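3.2 Dishes at rest: the counter as a holding place

The second group of observations concerns dishes that are out of the cupboard but not in use. In the Pasden households these made up a large share of what was found on the kitchen counter at any hour. Participants seldom had a name for this state. They said the dishes were "out," "waiting," or "on the side," and most did not count them as clutter when asked to list the clutter in the room.

We recorded 36 kitchens in two areas, Pasden and Notesgate. Each household was visited twice during April 2018, once in the morning and once after the evening meal. On each visit we noted which pieces stood on the counter, how they were placed in relation to each other, and what they leaned on. A piece was coded as flat, stacked, nested, or leaning. Where a piece met more than one of these conditions it was given the code for whatever held it in position, so that a bowl tipped against a platter was coded as leaning even if a plate lay under part of it.

Leaning was more common than we had expected from the Gaete study, which dealt mainly with stacks and treated every other arrangement as a short stage on the way to one. In our kitchens leaning groups often lasted from one visit to the next. They also tended to mix shapes. A stack asks for pieces of like size, and households with several partial sets could not always make one. A leaning group can be built from whatever is at hand, provided that one piece is large enough to serve as a back.

Figure 4 gives a case from Notesgate. White bowls tipped on edge lie within the curve of a large round platter, and plates with a turquoise border and painted flowering branches share the same stretch of counter. At least two sets are present. One of the leaning bowls has a thin reddish-brown line at the rim and a small red mark, while the others are without this line. The resident described the group as "the good ones and the everyday ones together" and said that they were sorted only when they went back into the cupboard.

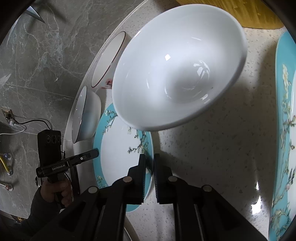 Figure 4. Bowls, a platter, and turquoise-bordered plates on a speckled stone counter, Notesgate.

Three points from this case were repeated elsewhere. First, the platter does work that has little to do with serving food. Large platters were rarely eaten from in either area, and several residents told us theirs was used only at holidays. Even so, it was often left out, and smaller pieces came to be placed against it. Larcombe makes a similar remark about trays, though there the tray lies flat and marks out an area.

Second, pattern had little effect on placement. We had supposed that decorated pieces would be kept apart from plain ones, either to protect them or to show them. This was true of open shelves, where painted plates were often stood facing the room. On the counter, plain and decorated pieces were mixed, and size and shape were better guides to where a piece would be found.

Third, the order in which pieces were set down affected which were used next. Bowls at the front of a leaning group were taken first, and the plates beneath them were left until the bowls had been moved. In 2 households this had gone on long enough that the lower plates were washed again before use. The residents did not see this as a fault in the arrangement. One said she would have had to wash them anyway if they had come from the back of the cupboard.

The limits of the record should be kept in mind. Two visits cannot show how long a group stood unchanged, and we relied on residents for what took place in between. Counter material was noted but not used in the analysis, as stone, laminate, and tile were unevenly spread across the two areas. Section 3.3 turns to the cupboard itself and to the pieces that residents said they had not taken out in the past year.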